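Workshop notebook, 08/03/2023
Glaze tests, second batch

Opened the kiln this morning once it was down far enough to handle the shelves. The cone had gone over a bit further than I wanted on the bottom shelf, fine on the top. Programme was set to 1000 for the bisque and that part is all right, so the trouble is in the glaze firing, most likely the hold. Ohemaa thinks the lower thermocouple reads low. I want to see one more firing before we order a new one.

Tiles by glaze:

Tralto white: good on all 6 tiles. Slight pinholing where it went on thick.
Flaron: crawled on 3 of them, the ones dipped twice. Single dip is clean.
Macedo: runny. Took the foot off one tile and stuck it to the shelf. Shelf ground back and washed again.
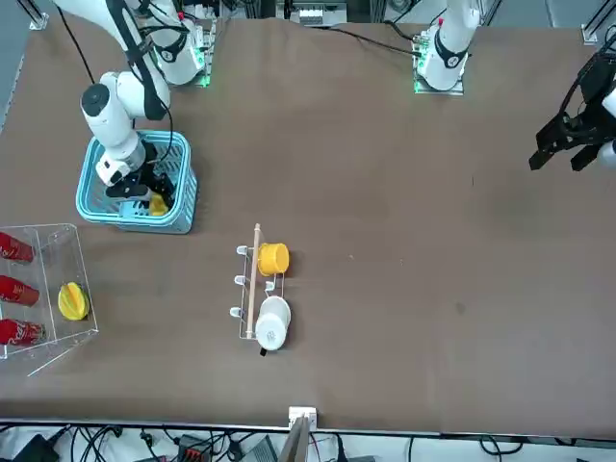 Poonam Negi

Mixed a fresh bucket of Macedo with more china clay, sieved it twice and left it to stand. The January bucket has settled hard — I could not get the paddle to the bottom, so it will need breaking up by hand. Please don't top it up with water in the meantime.

For the next firing:
Shorten the hold, keep everything else the same.
Put 2 cones on each shelf, front and back.
Single dip only for Flaron.

The grey clay is nearly out. Ohemaa to ask Tranari whether they still do the coarse one, and what delivery costs now.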